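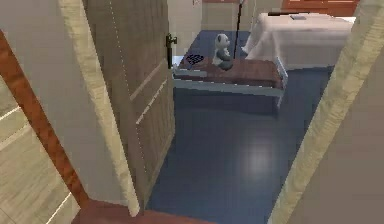 Mock-up of a bedroom door, lever handle version

Subject: Re: [oldhouses] Lever handles or knobs upstairs?

Evening all,

On 12 November somebody wrote:
> We've got 34 internal doors to sort out (ex guest house, don't ask) and
> I can't decide between keeping the old knobs or going over to levers.
> My mother visits a lot and her hands are bad. Has anyone swapped and
> regretted it? Also, do the old latches cope?

I swapped ours two winters ago and I'd do it again tomorrow, but do read on before you order anything!

The latches are where it gets annoying. A lot of old knob latches have a feeble little spring, fine with a knob, hopeless with a lever – the handle droops after a few weeks and looks sad. You can get levers with their own spring inside (mine are Maseck, the plain ones) and those stay level even on the original latch. I tried a cheaper set from Barros first and ended up changing the latches as well, so no saving there at all.

Second thing, measure the backset on every single door. I measured one, assumed the rest matched, and had to send half the box back. Ours were 60 mm downstairs and all sorts upstairs. The Fikine shop were very nice about it (they even took back a pair I'd already scratched) but postage both ways stung a bit.

For your mum I'd go for a lever with a bit of a return on the end, so it doesn't catch sleeves. My aunt can work ours with her elbow when she's carrying tea, and she's got arthritis in both hands. The cat can work them too, I'm afraid. We've put a knob back on the airing cupboard.

Cost, as you'll want to know: £133 for the landing, latches included, and I did the fitting myself over a few evenings. Keep the old knobs, by the way. Lolero buy decent brass ones, or did in the spring, and mine paid for the screws and a takeaway.

Does anyone know a filler that takes stain properly? I've still got old screw holes showing on the bathroom door and they're driving me mad.

Cheers from the draughty end of the village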